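Setting Up Your Tovmont Water Softener

6 min read

Section 2: Placement, connection and first regeneration

Read this section through before you cut any pipe. You will need the water to the house turned off for part of the work, so fill a kettle and a bucket first.

The Tovmont comes in two boxes. The tall one holds the resin tank with the control head already fitted. The other holds the brine tank, the bypass valve, the drain hose, the overflow elbow and a bag of clips. The resin tank is heavy at the bottom and should be carried upright by two people.

2.1 Choosing a spot

Put the softener where the main water line enters the house, after the meter and the main shutoff, and before the water heater. Outside faucets should branch off ahead of it. Garden plants do not need soft water and you will go through salt faster if the hose is on the softened side.

The floor must be level and dry. A concrete slab is fine as it is. On a wood floor, set both tanks on a board to spread the load. A full brine tank is much heavier than it looks.

You also need:

- a grounded outlet within reach of the power cord, not controlled by a wall switch
- a floor drain, standpipe or laundry sink
- enough room above the brine tank to lift a bag of salt over the rim

CAUTION: Do not install the softener where it can freeze. Ice will crack the control head and this damage is not covered by the warranty. In an unheated garage, wait until April or whenever hard frost is over where you live, and plan on moving the unit or draining it before the next winter.

2.2 Connecting the bypass valve

1. Shut off the main water supply and open the lowest faucet in the house to drain the lines.
2. Turn off the water heater. For gas models, set the control to pilot.
3. Check the two O-rings on each port of the bypass valve. Wipe them with the silicone grease from the clip bag. Do not use petroleum jelly.
4. Push the bypass valve straight into the control head until it stops. Do not rock it from side to side.
5. Snap a retaining clip over each port. Pull back on the valve with both hands. It should not move.
6. Connect the house supply to the port marked IN and the house side to the port marked OUT.

Note: The arrows on the valve body show the direction of flow. If the lines are crossed, resin can be pushed into your plumbing. Check them again before you turn the water back on.

If your house has copper pipe and you plan to solder, make up the joints away from the valve and let them cool before you attach them. Heat travels a long way down copper.

Metal pipe is sometimes used as part of a home's electrical ground. The softener puts a break in that path. Have an electrician fit a ground jumper across the inlet and outlet lines if you are unsure. 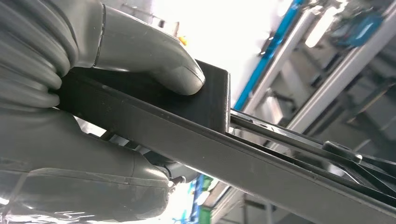
2.3 Drain line and overflow

The drain hose carries waste water away during regeneration. It is under pressure. The overflow hose is a safety line for the brine tank and works by gravity alone — the two must never be joined together.

1. Slide a hose clamp over the end of the drain hose and push the hose onto the drain fitting at the back of the control head. Tighten the clamp.
2. Run the hose to the drain without kinks. It may go up and over a doorway, but keep it under 30 feet in total length.
3. Secure the far end so that it cannot whip when the water starts. Leave an air gap of 2 inches between the end of the hose and the drain.
4. Fit the overflow elbow to the side of the brine tank and attach its hose. This hose must slope down all the way to the floor drain.

2.4 Filling the brine tank

Connect the brine tube between the control head and the float inside the brine well, pressing each end firmly into its fitting. Pour in three gallons of water by hand. Add salt until the tank is two-thirds full, then replace the lid.

Use pellet or solar salt. Rock salt contains grit that settles in the bottom of the tank, and you will be cleaning it out within the year. Fatent and Vidal pellets both work well. Block salt will not dissolve properly in this tank.

2.5 Turning on the water

1. Set the bypass valve to BYPASS and open the main supply slowly.
2. Let a cold faucet run until the air is out of the line. Check every joint for drips.
3. Turn the valve a quarter of the way toward SERVICE. Air will hiss from the faucet as the resin tank fills. Wait for this to stop.
4. Turn the valve fully to SERVICE. Close the faucet.
5. Plug in the power cord, and set the time of day on the display.
6. Enter your water hardness in grains per gallon. Use the test strip from the clip bag if you do not have a recent report.
7. Hold REGEN for five seconds to start the first cycle.

The cycle runs by itself and the display counts down. You may use water during this time, but it will be hard. The water may look cloudy or pale yellow at first. Run a bathtub faucet until it clears, then turn the water heater back on.

After the first cycle, the softener regenerates at 2:00 a.m. whenever its meter shows that capacity is low. A household of two on moderately hard water can expect a cycle after every 2,000 gallons or so. If the display reaches 4,000 gallons without one, the hardness setting is too low and should be entered again.

Note: Write the serial number inside the back cover before the tanks are pushed against the wall. The label is on the rear of the control head and is hard to read once the unit is in place.

Text for this section by Tamara Surdu. Plumbing steps checked by Sebastian Voicu.

Continue to Section 3: Salt, cleaning and vacation settings.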